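From: Sota Hamada
To: tilia-growers list
Date: March 13, 2019
Subject: Re: [tilia-growers] Indoor plants and air quality, group order

Hi all,

I've read the Trivinex brochure twice now, and I'd like us to slow down before anyone sends a deposit. Quoting the part of the earlier message I'm replying to:

> The rep says each Finov planter cleans the air in a room as well as a
> small electric purifier, and it never needs a filter. Their trial ran in
> an office and they got rid of nearly all the nasties in the air in a day.
> If we get 23 households in, the price drops to $360 for a set of
> 6. I think it's a no-brainer, especially for anyone with asthma in the
> family. Can people let me know by the end of the month?

I like houseplants. I have more of them than my partner would choose. My trouble is with the word "cleans", and with what the brochure leaves out.

The old work that everyone leans on for this sort of claim was done in small sealed chambers. You put a plant in a box, add a measured dose of some solvent, and see how much is left the next day. Fair enough as a lab test. A living room isn't a sealed box, though. Air leaks in and out around doors and windows all day long, even in a tight new build, and that swap does far more to carry fumes away than a few leaves can. To get plants to keep up with ordinary leakage you'd need so many that you couldn't reach the couch.

So when the rep says "an office", I want to know how big the office was, whether the ventilation was running, what they measured and with what. I rang and asked. I was told the trial was "in-house" and that the report would be sent along. That was in September. I've had two newsletters from them and no report.

The brochure also says a planter "processes 1,857 litres" and stops there. Litres of what, over how long? If it's air, a modest bedroom holds many times that. If it's per day it's a trickle. A number with no time attached to it is decoration.

Then there's the plant itself. The listing says "hardy spiky foliage variety", and the order form doesn't give a botanical name anywhere. I wouldn't buy a tomato seedling on that basis. Some spiky things want full sun and will sulk in a hallway, some are rough on cats and dogs if chewed, and a few get a good deal bigger than the pot they're sold in.
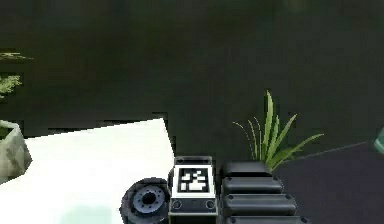

Computer rendering: green spiky plant against a dark wall, with the wheel and the marker block in front.

I'd want the name in writing, and a real photo of a plant that has been in one of their pots for a full winter. Our winters are the test. Low light, dry heat from the baseboards, and people overwatering because they feel sorry for the thing.

On the asthma point I'd be more careful still. Damp potting mix can grow mould, and mould is one of the things people with asthma are usually told to keep down. I'm not saying one planter on a shelf is going to hurt anybody. I'm saying it's a poor thing to promise to a worried parent, and I don't want this list's name on it. Anyone in that spot should talk to their doctor and look at a proper filter.

As for the discount, I priced the parts. A plain glazed pot, a bag of mix and a decent young plant from the Kamata nursery come to well under what Trivinex wants for each of theirs, even at the group rate. What you're paying extra for is the Finov insert, and as far as I can tell from the cutaway drawing that's a layer of charcoal under the roots. If someone can show me it's more than that I'll read whatever they send.

What I'd suggest:

Hold the order until the report turns up. If it's any good, a few weeks won't matter.

Ask for the plant name, the pot's drainage details and the return terms. The form says "live goods, no returns", so a plant that shows up frozen is your problem.

If people just want more green in the house over the cold months, let's do a cuttings swap instead. I can bring spider plants and some pothos, and I've got a jade that badly needs cutting back.

I know a couple of you have already told the rep yes. Nothing's been signed that I'm aware of, so a short email should get you out of it. And if any of you have had one of these at home for a while, I'd like to hear how it's doing, good or bad. "It looks nice" is a perfectly fine reason to own one. I'd just want us to pay the looks-nice price.

Cheers,
Sota

--
tilia-growers mailing list
To leave the list, send a message with "unsubscribe" in the subject line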